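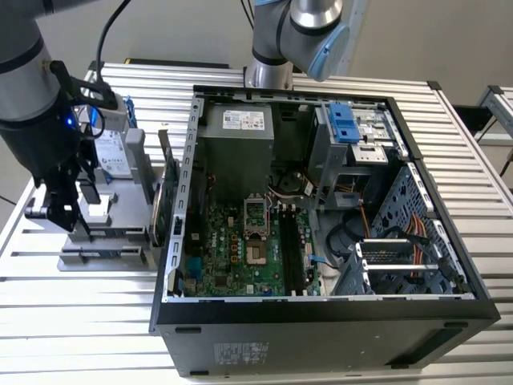 Tower on its side, CPU socket and both memory slots empty

Denov Arena game thread: Loketti v Utier, second half and aftermath

October 26, 2024

baseline_bev
What a comeback!!! 24 down just before half-time and we win by 5. I've been watching Loketti since I was small enough to sit on a coat to see over the rail, and I can't remember a third quarter like it. The press was everywhere, Utier couldn't get the ball over halfway, and every time they did there was a hand in the way. My voice has gone completely.

utier_til_i_drop
Congratulations, through gritted teeth. We stopped moving the ball. Same as in April, same as most of last season. Get a big lead, start dribbling the clock away, panic when it gets close.

zonebuster
Brilliant night, but I'm going to be the awkward one. The press worked because Utier were missing their first-choice point guard. Try that against Mathebula and they'll throw it over the top for lay-ups all evening.

baseline_bev
> Try that against Mathebula

Oh come on, enjoy it for one night! And the backup guard was fine in the first half, he ran the show. He only looked ordinary once we got up close to him.

zonebuster
I am enjoying it, I promise, I was hugging strangers in the car park. I just think we shouldn't be 24 down at home in the first place. Our starting five can't guard the corner three and it's been the same in every home game.

row_g_regular
Got to side with zonebuster on the corners. Where I don't agree is the press. We ran it against Mathebula in pre-season and they hated it, turned it over loads before they took their big man off. It depends who's at the front of it. With the two young guards up there it's a joy to watch, with the veterans it's a jog.

utier_til_i_drop
As the neutral (ha), the young guards won it for you. The little left-hander picked our pocket on the sideline and was laying it in before our lot had turned round. I nearly clapped.

baseline_bev
You can clap, we won't tell!

tipoff_tam
Anyone else on the Denov coach? 50 of us singing all the way back and the driver joined in for the last bit. Also does anybody know the combined score? I make it 145 but my phone died with a minute left and I'm going off memory.

row_g_regular
145 is right, 75-70. Lowest we've held them to at our place in ages, which is daft when you think how the first half went.

zonebuster
All right, that stat has cheered me up. Still want a proper plan for the corners before Mathebula though.

tipoff_tam
Start the left-hander, press from the tip, sort the corners later. See you all in row G!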